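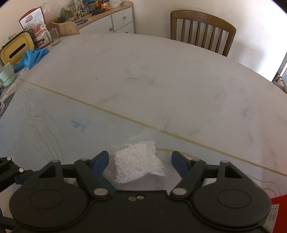
October, quarter past two, Drirndale

Back on the white granules after lunch. I've moved everything onto the big round table because the bench is still full of Harish's jars, and I quite like it over here, there's room to walk all the way round. The marble look is no good for spotting spills though! White on pale grey, you just can't see a stray grain until your sleeve finds it. Note for next time: put a dark tray down first. I said the same in the last notebook and then didn't do it.

What I want out of today is a way of packing these in clear bags so that they sit flat in the Pulteno boxes. At the moment they slump into one end and go lumpy, and whoever opens the box gets a fat bag at the bottom and a lot of air at the top.

Tried so far:

Filled straight from the scoop, folded the top over, taped. Quick, but the lumps settle wherever they like and one corner always pokes out. That pointed corner is the thing that catches on the cardboard and splits.

Filled, then patted it into a rough square with the flat of my hand before closing. Much better shape. I left the spare film at the top lying flat, no fold at all, and it's so clear I put my mug down on it (no harm done, mug was empty). It needs a strip of coloured tape along the edge, or a label, anything really, so you know where the bag stops.

Filled, patted, then pressed under a chopping board while I made tea. Flattest of the lot but it crushed some of the bigger crystals and I had a line of dust along the seam. Harish Kaushik came by and reckoned that doesn't matter for what Goel wants them for. I think it does, a bit, because they'll look at the bag before they use any of it, and dust at the bottom looks like old stock.

So patting by hand is the winner for now. Did 30 that way before I got bored, and the last ones were tidier than the first ones. I was going too full to begin with. If you stop while there's still a good width of loose film above the fill, the whole thing squares up almost by itself.

The film is still annoying me. It's the shiny Plondivico stuff and it wrinkles the moment you touch it, and once it's wrinkled you can't read a pencil mark through it. Also it clings to itself, so opening each one is a fiddle with a damp fingertip. We've got a roll of 2000 to get through so there's no point moaning, but I'd like to try the slightly thicker one when this runs out. Harish, if you're reading this, could you ask them for a sample? Just a handful would do.

Lumps: some are from the tub itself, I'm sure of it. The lid had been left off the left-hand one again. I broke up what I could with the back of a spoon and left the rest. Might sieve tomorrow, might not, depends if I can find the sieve.

Ten past four. Wiped the table down twice, once dry and once with a cloth, and still felt grit afterwards over by the dark vein on the one side. Third go got it.

Still to do: dark tray, coloured tape, find the sieve, weigh 3 of the hand-patted bags and see how far apart they are. Put the lid back on the tub (done, just now).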